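Lab Handout 2: Comparing Grippers and Camera Positions for Small Tabletop Work
Course: Robot Manipulation, Part 2
Revised 8 May 2026

What you will do

In this lab you try two grippers and two camera positions on the same arm. You keep the task fixed and change one thing at a time. The lab takes two sessions. Each pair hands in one report.

Read the whole sheet before you come in. The arm bench is shared, and the setup steps should not eat into your run time.

Equipment

The arm is the Omolmont bench arm used in Lab 1. The speed limit set at the start of term stays on.

Gripper A is the Pokanard parallel jaw. It has two flat fingers with rubber pads. It opens and closes in a straight line, and you can set both the width and the closing force from the controller.

Gripper B is the Huamán three-finger hand. The fingers curl, so the grip closes around an object instead of pressing on two sides. Force is set as low, medium or high only.

The camera is the Camik color camera. It can be fixed to the post over the table or to the bracket on the wrist. There is one camera per bench, so you will move it between sessions. Run the calibration routine again every time it moves, even if you put it back in the same place.

The task

The arm picks up a spoon, takes powder from an open tub, moves to a cup on a scale, and tips the spoon. It then returns the spoon to its rest. One full cycle is one run. Do 16 runs with each gripper, using the post camera in the first session. In the second session, repeat with the wrist camera.

We use a spoon because it is hard on both grippers for different reasons. The handle is thin and light. A parallel jaw holds it along a line and the spoon can turn about that line when the bowl is full. A three-finger hand has more contact but may not close far enough on a thin handle. Write down which of these you see, if either.

Setting up

1. Fit the gripper and tighten the ring by hand, then a quarter turn with the key.
2. Enter the gripper's mass in the controller. Wrong mass gives drift when the arm holds still, and it is the most common mistake in this lab.
3. Fit and calibrate the camera.
4. Place the scale inside the taped area. Let it settle, put the cup on, and press tare.
5. Run one cycle with no powder and watch for contact between the wrist and the cup.

Sampling for the log is set to 1000 readings per session file. If the file fills up, start a new one and number it.

What to record

For each run, write the weight on the scale after tipping, the cycle time, and one of these marks:

OK: powder in the cup, spoon back on the rest
S: spoon turned or slid in the grip
D: spoon dropped
M: spoon missed the cup, some or all powder on the table
V: the camera lost the spoon or the cup

A run can have more than one mark. Do not throw out bad runs. If you stop a run by hand, mark it X and say why.

Human baseline

Before the arm runs, each partner does the task by hand with the same kind of light spoon and small cup. The point of the baseline is to see where your own grip is and what your other hand is doing.

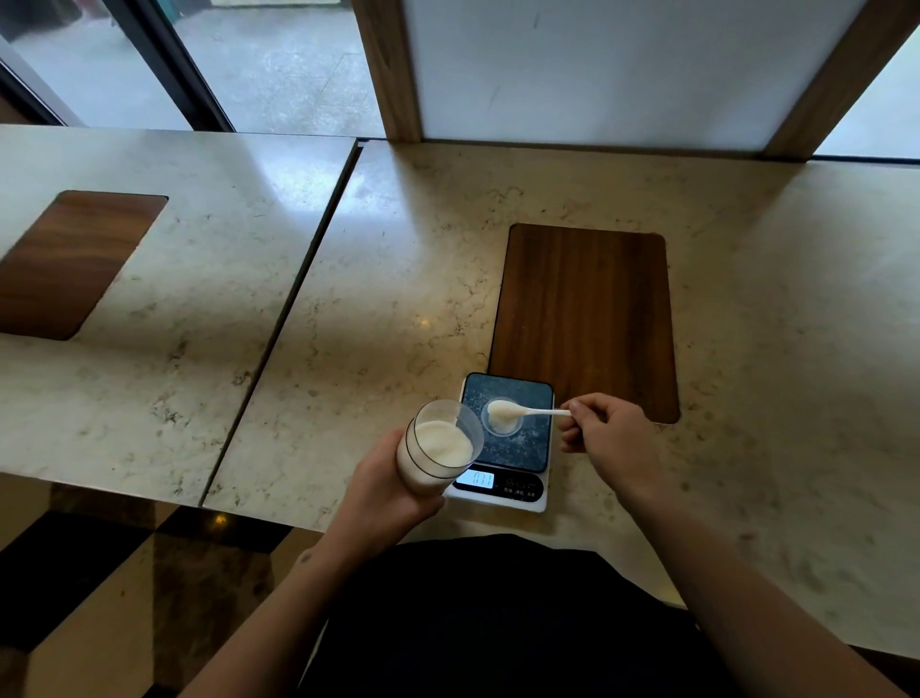
Most people hold the spoon near the end of the handle with the thumb and first finger, and correct the angle with very small movements of the wrist. The arm has no such correction in this lab. It follows the path you taught it, so the grip point you choose in step 1 of teaching stays with you for every run. Try a point close to the bowl and one close to the end before you settle.

Notes on the cameras

The post camera sees the whole table, but the gripper blocks the cup during the last part of the move. With Gripper B this is worse, as the hand is wider. The wrist camera keeps the spoon in view but loses the scale display for most of the cycle. Read the scale yourself in both sessions. Last April several pairs tried to read it from the recordings and the digits could not be made out.

Report

Give one table per gripper and camera pairing. Under each table, write a short paragraph on the failures. Say which gripper you would pick for this task and what you would change about the spoon if you were allowed to. A mean weight without the spread will be sent back.

Wipe the scale and the table before you leave, and put the camera back on the post.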